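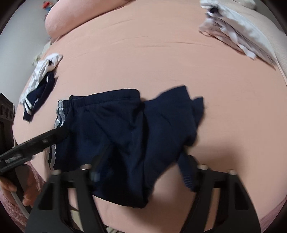

Shorts lying crumpled on a fitted sheet. Side stripes give a usable reference line for the first fold.

Flat Work: Sorting and Folding Sportswear on the Bed

A bed is the largest clear surface in most homes, and for folding clothes it has one advantage over a table: garments can be laid out separately and left there until their turn comes. Its drawback is softness. A mattress gives under the hand, and a fold pressed into it holds less well than one pressed on a hard top.

The fix is tension. A fitted sheet pulled smooth, with all four corners seated, gives enough resistance for shorts, T-shirts and light trousers. Remove the duvet and pillows first. A loose top sheet moves with the garment and should come off as well.

Lay the pieces out singly before folding any of them. Clothes folded straight from a heap tend to carry creases from the heap into the drawer. Small items go toward the sides and the largest goes in the middle, where there is room to turn it.

Athletic shorts need more handling than their size suggests. The outer fabric is slick, the waistband pulls the top edge into gathers, and a lining or hem may be turned outward after washing. The sequence below suits most pairs.

Lift by the waistband and let the legs hang. Shake once. Turn any exposed lining back inside and run a hand down each leg. Lay the shorts face up and stretch the waistband to full width, then release it. The gathers will settle evenly.

Fold one leg over the other so that the outer seams meet. On striped pairs, match the stripes from waistband to hem; if they diverge, the crotch seam is sitting too high and should be pulled out to form a small triangle. Tuck the triangle in. Fold the hem up to the waistband, then in half again for a shallow drawer.

Two pairs in the same color but different sizes are easily stacked together by mistake. Compare waistbands before folding, as the difference is harder to judge afterward.

Drawer depth decides the final form. The Pullard three-drawer chest, reviewed in our March issue, has an internal drawer width of 268 mm per compartment and accepts 18 pairs filed on edge. The Mavholm underbed box is wider at 400 mm but shallow, and folded shorts must lie flat in it – two layers at most. Dividers from Trekard fit both.

Filed storage keeps every waistband visible from above. Flat stacks use less floor space but have to be lifted to reach the lower layer, and slick fabrics slide when lifted.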